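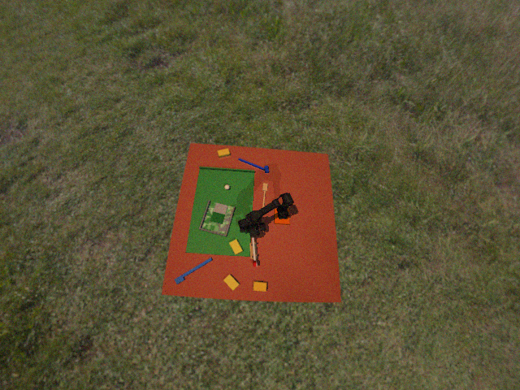 What is a carrier launch phone?

It's a phone that a mobile network puts at the center of a local release event, usually with its own plan, its own display stand and a short head start over the other shops in town.

I've been writing this entry for the Plistton phone wiki for a while now, and the topic is bigger than I first thought, so bear with me. I'll stick mostly to the Aguiar line, which I know best (I still carry one!).

## Background

Phone makers used to ship a new model to the large markets first and let everyone else wait. In smaller countries you could wait 8 months, and by then the reviews were old and the next model was already being teased. Networks hated that. A customer who bought the phone abroad often came home with no reason to sign a new contract.

Vakside, the network I grew up with, went the other way with the first Aguiar handset. It ordered early, booked a hall in Plistton and sold the phone on a two-year plan from the same evening. I remember the line outside the main store — mostly students, plus a few parents holding places for them.

## How a launch works

The maker and the network agree on a date and a number of units. For the Aguiar 6, Vakside got 300 phones for opening night, which sounds like a lot until you see how fast the reservations go. People sign up on the network's site, get a text with a pickup time and collect the phone at the hall or in a store.

Demo units are set out on tables so visitors can try the camera and the screen. Staff move your contacts over from your old phone if you ask, and I'd say ask, it saves you an evening of fiddling. There's normally a short talk on stage as well (you can skip it and miss very little).

## Plans and locking

Most launch phones come with a contract of 24 or 36 months. The longer one makes the monthly price look tiny, so read the total before you sign. Early Aguiar models were locked to Vakside for the whole contract. Later ones could be unlocked after six months through Fuvlow, the account app the network uses for bills and data top-ups.

Launch models also had network software on them. The Aguiar 4 came with six Vakside apps that couldn't be removed, and the forums were furious! From the Aguiar 5 on, you could delete all of them except Fuvlow.

## Decline and return

By the time of the Aguiar 7 the hall events had shrunk to a table in the main store, with online orders doing most of the work. Vakside brought the full evening back in November for the Aguiar 8, with live music and trade-ins at the door. I went, and I came home with a blue one.

## See also

- Aguiar (phone series)
- Fuvlow
- SIM locking
- Trade-in programs

Last edited 2020-01-17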